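Looking after the church candles and brass: a few tips from the vestry cupboard
Posted 11/7/23

When I took over the sacristy at Drostden I inherited one cupboard, a great many candle ends and a tin of brass polish that had set like toffee. I've picked up a few habits since, mostly from people far more patient than I am, and I thought I might as well write them down for anyone else who has just been handed the key.

Start with the wax. If it has dripped on an altar cloth, leave it alone until it has gone quite hard, then lift off what you can with the back of a spoon. Lay plain brown paper above and below the mark and go over it with a cool iron, moving to a clean patch of paper as the wax comes through.
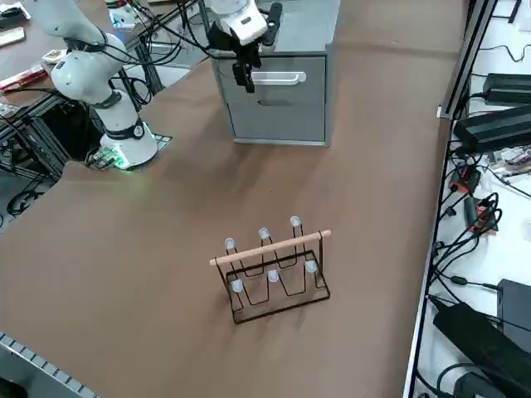 Once the paper stays clean you can wash the linen as usual, and do iron it while it's still a little damp (you'll thank yourself on Sunday morning!). We roll our fair linen round a cardboard tube, as folds left in since February are the very devil to get out.

Candlesticks want gentler handling than most of us give them. Stand them in hand-hot water for a few minutes and the wax will slide off by itself. Never use a knife, and never pour the water down the vestry sink, or you'll be paying for a plumber as we did at Abugri. 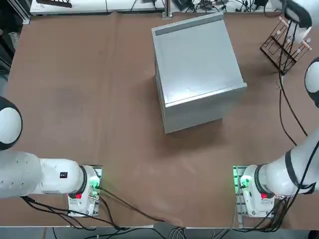

How often should the brass be polished?

Three times a year is plenty for most pieces, with a soft dry duster in between. Too much polish wears away the lettering on old memorial plates, and it leaves that chalky white line in the corners, which needs an old toothbrush and a good deal of humming to shift.

Candle ends are worth keeping. We save ours in a lidded tin and melt them down for the Advent workshop, where up to 31 children make their own and go home with waxy sleeves.
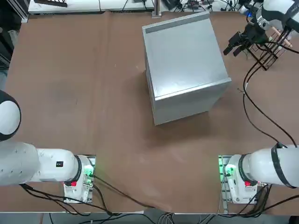 Thu Phùng writes that at Brimell they put their candles in the fridge overnight before a big service, well wrapped, and find they drip a good deal less. I shall try it with the Christmas ones, if I can find room beside the milk.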